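Home | Issues | Authors | Contact
Print this article | E-mail this article
By Intan Ngui – 6/13/26

4.2 Reaching into the open case

The Pronel controller was tested on a desktop tower laid on its side with the cover off. The arm enters from above and moves the gripper toward the board using the fixed view; the wrist view then guides the last part of the approach to the processor socket – see Figure 6. Each of the 100 trials began from one of seven start poses. Of these, 51 used both views.

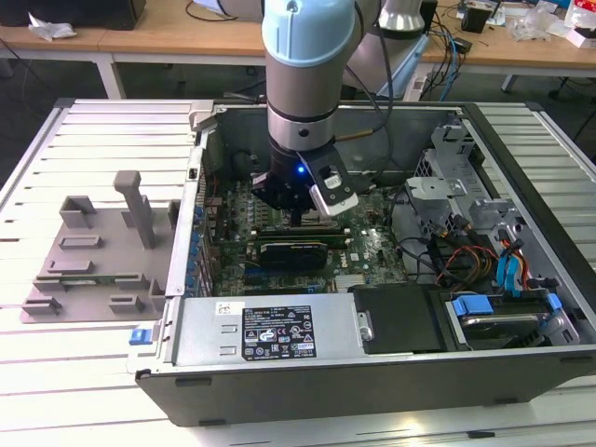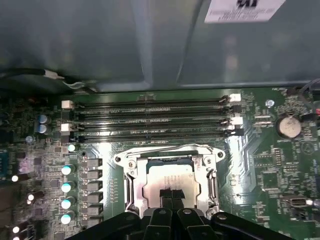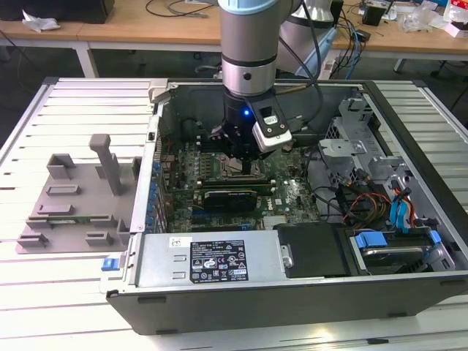
Figure 6. Gripper over the motherboard, in fixed views (first and third) and the wrist view (second).

4.3 Comparison with the Ulik baseline

The Ulik baseline was run on the same case with the fixed view only.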